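Compte rendu de la réunion de l'association de quartier – Fameck

Séance de novembre, ouverte à 18 h 40 dans la salle du rez-de-chaussée.

1. Approbation du compte rendu précédent

Approuvé, avec une réserve : la phrase « les participants se félicitent de l'avancement du projet » est retirée. Plusieurs présents ne se souviennent pas de s'être félicités de quoi que ce soit.

2. Passage au compostage collectif (proposition Stollum)

La société Stollum propose deux composteurs de grande taille derrière le parking, avec un suivi par application. Coût annoncé : 1 302 euros, pose comprise. La plaquette promet une réduction « spectaculaire » des déchets du quartier. Il est demandé par rapport à quoi. La plaquette ne le dit pas.

Remarques faites en séance :
- l'emplacement prévu est en plein soleil l'après-midi ;
- le broyat n'est pas compris dans le prix, et le devis reste muet sur sa livraison ;
- l'application exige un compte par foyer, ce qui en écarte d'emblée une partie ;
- les odeurs sont traitées en une ligne (« aucune nuisance constatée »), sans indication de lieu ni de saison.

Un membre du bureau fait valoir que le devis concurrent de Fekum, à 1 046 euros, est moins cher. On lui répond qu'il ne comprend pas la pose et que la garantie tient en une demi-page. Les deux offres sont donc difficiles à comparer, et l'assemblée refuse de voter sur cette base.

Décision : demander aux deux sociétés un devis présenté de la même façon, broyat et entretien inclus. Pas d'acompte d'ici là.

3. Bilan de la fête d'automne

Le bilan fait état d'un « franc succès ». Recettes de la buvette : 305 euros. Les dépenses ne figurent pas sur la feuille distribuée, il est donc impossible de savoir si la fête a rapporté ou coûté. Les factures de boissons et de location des tentes seront jointes au prochain envoi. La question du groupe électrogène, déjà posée l'an dernier, reste sans réponse.

4. Éclairage du passage Jankauskaitė

La mairie a répondu que le dossier était « à l'étude ». C'était aussi sa réponse au printemps. Une nouvelle lettre partira, cette fois avec la liste des lampadaires éteints et une demande de calendrier. Quelques présents doutent de l'utilité d'un troisième courrier ; il partira quand même.

5. Rangement et tri du matériel d'activités

Le bac bleu cyan et le bac rouge corail restent en service. L'achat de bacs supplémentaires est refusé tant que l'inventaire n'est pas fait. Les cubes en mousse de couleurs variées sont conservés. 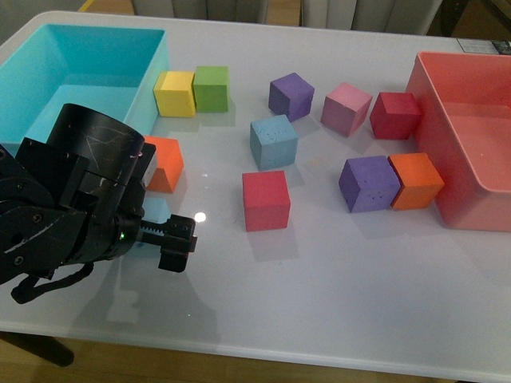
6. Questions diverses

Le nouveau règlement de la salle interdit l'affichage sur les vitres, alors que le panneau prévu pour cela n'est toujours pas posé. Les affiches resteront sur les vitres.

Il est proposé de raccourcir les réunions. Le point est reporté à la prochaine séance, faute de temps.

Séance levée à 20 h 55.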